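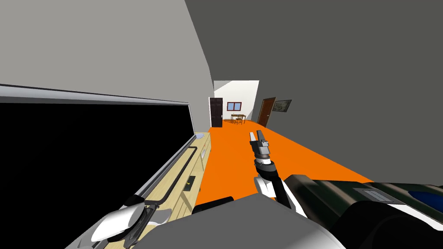

Workshop notebook, no. 6

March 2022

Spent the morning on the equipment list for next year. The money question is the same as last time: one two-armed unit from Wadent, or two single arms from Clikenberg and a shared base that we build ourselves. I want this settled before the quotes lapse in April.

What we know so far. The simulated flat runs well enough on the present workstation with one arm moving. With both arms and the wrist views switched on it slows to the point where I go and make tea. So a second graphics card goes on the list whatever arm we choose, and it should go at the top, as it is useful even if the rest gets turned down.

The corridor matters more than I had allowed for. We have been planning as if the robot would stand at a bench all day, and the tasks people keep asking for involve going from one room to the next. The Wadent quote is for a fixed pedestal. The mobile base is a separate line and they have not priced it. Wrote to them again. Clikenberg sell no base at all, so ours would need wheels, batteries, a charger and somebody's time, and I have been putting that time down as free, which is wrong. Put in 40 days for now. It may be low.

Grippers. Both firms quote a parallel two-finger gripper as standard. Wadent's fingers are swappable with four screws. Clikenberg's are one piece with the jaw, so a worn finger means a new jaw. I would like spares in the first order either way, as ordering them later meant a long wait last time and the rig sat under a sheet.

Finger shape is still open. Flat things with a narrow end are what I keep coming back to. The grip is at the thin part and all the weight hangs out beyond it, so I want to know the finger length and the closing force before we pay for anything. In the simulation the friction value is whatever I type in, so a good hold there tells me little about rubber pads. Added a line for pad material, three grades, small quantities. Cheap.
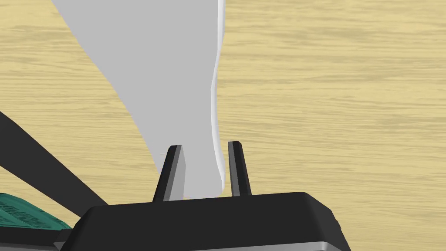 Jirayu Ruangrit: I would take the force sensing out of the wish list and put it in the main order. If it comes later the wrist has to be sent back to be fitted, and we pay carriage both ways. Drop the second tool changer to cover it.

Fair point, and done. The tool changer is off. I had it in mainly for the Sivcombe work, and they have not confirmed that they want anything beyond picking and placing.

Went through the running costs after lunch. Service contract with Wadent is yearly and has to be paid in advance. Clikenberg have a pay-per-visit arrangement through Limsakul, who would also hold the spares. I like Limsakul, they answer the phone, but a visit means losing the arm until they can get here. Asked them to put a response time in writing.

Things missing from last year's budget that must be in this one:

Cable guides for the forearms. We lost a cable to rubbing on the old arm.
Emergency stop, second station, by the door.
Matting for the floor.
Licence renewal for the simulator (two seats, and we need a third).
Delivery. The old sheet had it at nothing.

Space is the other thing. The two-armed unit wants more clear floor than I had drawn. I have been using the simulated rooms to check reach around furniture and it is a fair way to do it, provided the shoulder housings are the right size in the model. The ones we have came from an old drawing. Asked Wadent for the current files. Until those arrive I would not trust any clearance figure to better than a hand's width.

Left a run open at the end of the day with the gripper up close to a white block, to look at how much the wrist view gives us at short range. Want to compare that against the cost of a wider lens, which Wadent list as an option and Clikenberg do not.
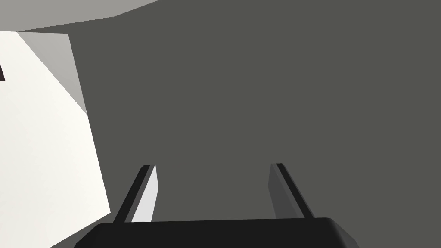
Wrist view, gripper open, white block at left.

For tomorrow: chase the base price, redo the sheet with Jirayu's change in it, ask Clikenberg whether the jaw can be bought without the motor. Also find out who signs for anything over the limit now.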